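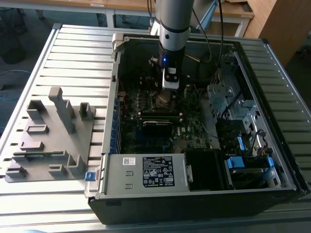

図1 側板を外したデスクトップPCの筐体と、マザーボード上方のグリッパ。左は3Dプリントした治具プレート

直接教示と遠隔操作によるPC分解作業の教示に関する検討
ロボット工学実習II 最終報告書
提出日 2018年9月27日

1. はじめに

「ロボットに手本を見せれば作業を覚える」という説明を、この実習の最初の講義で聞いた。プログラムを書けない人でもロボットを使えるようになる、という説明もあった。本報告は、その二つの説明がどこまで本当なのかを、デスクトップPCからメモリモジュールを取り外す作業で確かめようとしたものである。先に書いておくと、筆者はどちらの説明にもあまり納得していない。ただし、実習で試した範囲が狭いので、教示という方法そのものを否定するつもりもない。

題材にPCの分解を選んだのは、研究室の先輩にあたるManikandan Nair氏の勧めによる。使用済み機器の分解は機種ごとに部品の位置が違い、台数も揃わないため、位置を固定したプログラムが書きにくい。だから教示に向いている、という理屈である。この理屈は半分しか正しくないと今は思っている。機種ごとに違うなら、機種ごとに教示し直すことになるからだ。この点は5章で再度触れる。

2. 教示の方法

比較したのは次の2通りである。

(a) 直接教示。アームを重力補償モードにし、操作者が手首部を手で持って動かす。関節角とグリッパの開閉を記録し、あとで再生する。

(b) 遠隔操作による教示。操作者は隣の机に座り、手元の入力装置でアームの手先を動かす。入力装置はWieczorekという名前で呼ばれている自作品で、前年度の実習班が残していったものを使った。記録する内容は(a)と同じである。

どちらの方法でも、記録した軌道をそのまま再生するだけで、学習にあたる処理は行っていない。当初の計画では複数の手本から平均的な軌道を求める予定だったが、後述の理由で見送った。したがって本報告でいう「教示」は、厳密には記録と再生である。中間発表で「それは教示ではなくテープレコーダーだ」という指摘を受けた。もっともな指摘だと思う。

記録にはNetiverというソフトウェアを用いた。研究室内で書かれたもので、周波数は100 Hzに設定した。設定画面にはもっと高い値も並んでいるが、値を上げると記録ファイルに欠落が出ることがあり、原因を突き止める時間がなかった。

3. 作業環境

図1に作業時の配置を示す。筐体はアルミの作業台に寝かせ、開いた側を上に向けて置いた。アームは上方から筐体の中へ降りる。ドライブケージと電源が場所を取っているため、手首を大きく傾けると周囲に当たる。アームの姿勢は、結果としてほとんど垂直に限られた。

治具プレートは、外した部品を一時的に置くために筐体の左側に置いたものである。段差や溝の形を何種類か作ったが、設計時に考えていたほどには使い分けられなかった。とくに背の高い柱は、遠隔操作のときに奥行きの目印として役に立つだろうと考えて付けたのだが、操作者の感想では「邪魔」という声のほうが多かった。次に作るなら外す。

筐体は作業台に固定していない。固定すべきだったかどうかは班の中でも意見が割れた。固定すれば再生時の位置ずれは減る。しかし固定用の枠を機種ごとに用意するなら、「台数が揃わない機器に対応できる」という教示の利点を自分で捨てることになる。今回は作業台に貼ったテープの角に筐体を合わせるだけにした。

作業対象のメモリスロットは基板の中央付近にあり、すぐ近くにヒートシンクがある。スロット両端のレバーを開き、モジュールを引き上げ、治具まで運ぶ。人間の手なら数秒で終わる作業である。

4. 実験と結果

4.1 手順

操作者は班員3名で、全員がロボットの操作経験をほとんど持たない。各操作者は二つの方法をそれぞれ練習したのち、手本を記録した。手本として採用したのは、操作者自身が「うまくいった」と判断したものに限った。この選び方には問題がある。失敗した手本を捨てているので、教示にかかった本当の手間が結果に現れない。実験を終えてから気づいた。

手本は合計で8本である。本数が方法ごとに揃っていないのは、遠隔操作の手本がなかなか採れず、装置の使用時間が終わってしまったためである。この本数で統計的な比較をする意味はないと判断し、以下では観察した内容を中心に述べる。

4.2 直接教示

直接教示では、手首を持って筐体の上まで動かすところまでは全員がすぐにできた。講義で見た動画のとおりである。問題は筐体の中に入ってからだった。手首部を握った手そのものが視界をふさぎ、グリッパの先が見えない。覗き込もうとすると体がアームの肘側に当たる。慣れた操作者は手首の上のほうを持つようになったが、そうすると今度は先端の細かい向きを決めにくい。

もう一つ、力の問題がある。モジュールを引き抜くときには、ある程度の力をまっすぐ上にかける必要がある。直接教示では、その力を出しているのは人間の腕であって、ロボットではない。ところが記録されるのは関節角だけなので、人間が加えた力は再生時にはどこにも残っていない。再生すると、手先は記録どおりに上がろうとするが、モジュールはスロットに残り、グリッパの指だけが滑って抜けることがあった。手本は成功しているのに再生は失敗する。見ている側としてはかなり奇妙な光景で、最初は記録の不具合を疑って半日を使った。

4.3 遠隔操作による教示

遠隔操作では、力を出すのは最初からロボットである。そのため、手本が成功した軌道は再生しても比較的うまくいった。この点は直接教示より明らかに良い。

その代わり、手本を採るまでが遠い。操作者は画面と実物を交互に見ながら動かすが、どちらを見ても奥行きがよく分からない。基板の上でグリッパを止め、下げてよいかどうか迷い、少し下げてまた止める、という動きが延々と続く。記録を開いてみると、最も長い手本では2450サンプルが「ほぼ静止」に分類された。100 Hzで割れば24.5秒である。再生すると、ロボットは人間が迷った時間もそのまま律儀に再現する。

止まっている部分を切り取ればよい、という案は当然出た。試したところ、切り取った前後で速度が不連続になり、アームが小さく跳ねた。筐体の中でこれをやるのは怖いので、途中でやめた。静止と見なす閾値にも根拠がなく、レバーを押し込んでいる最中の「動いていないが必要な時間」まで切ってしまう。迷っている静止と必要な静止を、関節角だけから区別する方法は見つからなかった。複数の手本の平均を見送ったのもこれが理由で、止まる場所も長さもばらばらな軌道をどう対応づけるか、班の中で結論が出なかった。

4.4 位置ずれに対する再生

筐体を作業台の上でわずかにずらし、同じ手本を再生した。どちらの方法で採った手本でも、ずれが目で見て分かる程度になると、グリッパはレバーから外れた位置に降りた。記録した角度に戻っているだけなので、これは予想どおりである。それでも書いておくのは、中間発表のあとで見学に来た人から「教えたのに分からないんですか」と聞かれたからだ。分からない。ロボットに渡したのは角度の列であって、メモリが何であるかは一度も渡していない。

5. 考察

5.1 「プログラムを書けない人でも使える」か

今回の作業では、教示そのものにコードは要らなかった。しかし、教示の前後には大量に要った。Netiverの設定ファイルを直し、座標の原点を決め、再生速度を落とすスクリプトを書き、記録の欠落を調べた。実習期間のうち、実際にアームに触っていた時間より、こちらのほうがずっと長い。手で動かす場面だけを動画に撮れば簡単そうに見える。筆者たちが最終発表用に撮った動画も、残念ながらそういう動画になっている。

5.2 どちらの方法が良いか

班内の議論では、「直接教示は教えやすく、遠隔操作は再生しやすい」とまとめようという意見が多かった。筆者はこのまとめに少し抵抗がある。手本の本数が少ないうえに、遠隔操作の難しさのかなりの部分は、Wieczorekの反応の遅れによる可能性があるからだ。入力してから手先が動くまでに感じられる遅れがあり、その長さは測っていない。遅れの小さい装置を使えば、結果は変わるかもしれない。同様に、直接教示の再生失敗は、手首に力センサがあれば避けられた可能性がある。つまり比較したのは二つの「方法」ではなく、研究室にたまたまあった二つの「装置」だったと言うほうが近い。

5.3 題材の選び方

1章で述べたように、機種ごとに部品配置が違う分解作業は教示に向いている、という前提で題材を選んだ。実際には、同じ1台を少しずらしただけで再生が失敗した。別の機種で試すまでもない。配置の違いに対応するには、レバーやスロットの位置をカメラで見つけて軌道を補正する仕組みが必要になる。そこまで作るなら、軌道のほうも計算で出せばよいのではないか、という疑問が残る。Nair氏はこれに対し、レバーを開くときの指の当て方のような細部は計算で出しにくく、そこにこそ手本の価値があると述べている。この反論には一理あると思う。今回の記録の中でも、レバーに触れる直前に手首をわずかにひねる動きが、操作者が違っても共通して見られた。誰も打ち合わせていない動きである。ただ、それが本当に必要な動きなのか、人間の手首の癖なのかは分からない。

5.4 安全について

直接教示では人がアームに触れるため、非常停止ボタンは常に操作者以外の班員が持った。3月に配布された実習の手引きでは「操作者の手の届く位置に置く」とだけ書かれているが、両手でアームを持っていると届く位置にあっても押せない。手引きの改訂を希望する。

また、筐体の内側には板金の縁が多い。手首を持ったまま手を入れるときは手袋をするべきだが、手袋をすると細かい操作がしにくくなる。班員の一人は途中から外していた。褒められたことではないので記録しておく。

6. 残った課題

・操作者が捨てた手本も含めて、教示に要した全時間を記録すること。
・入力装置の遅れの測定。
・静止区間の扱い。記録中に操作者が足踏みスイッチで「今は迷っている」と印を付ける案が出ているが、迷っている人にそんな余裕があるかは疑わしい。
・ケーブルの押さえ。今回は再生のたびに人が筐体内のケーブルの位置を直しており、これを自動化と呼ぶのは苦しい。
・次年度の班がIkonを使う場合、Netiverの記録形式はそのままでは読み込めない。変換用のスクリプトは共有フォルダのLarmontの下に入れてあるが、グリッパの開閉の列だけ手で直す必要がある。

7. 感想

実習の前は、手本を見せることはロボットの技術の中で一番やさしい部類だと思っていた。作業としては確かにやさしい部分もある。しかし、手本の中から何を渡したことになっているのかを考え始めると、急に分からなくなった。関節角は渡した。力は渡していない。迷いは渡してしまった。目的は渡していない。この表を最初に作っておけば、実験の組み方はだいぶ違っていたと思う。

装置の使用を認めていただいた研究室と、記録の欠落を一緒に調べてくださったManikandan Nair氏に感謝する。なお、5.2の評価は筆者個人のもので、班員全員の合意ではない。

付記 再生用の軌道ファイルのうち、遠隔操作の1本目は原点の設定を変更する前のものである。そのまま再生すると手先が低く出るので使わないこと。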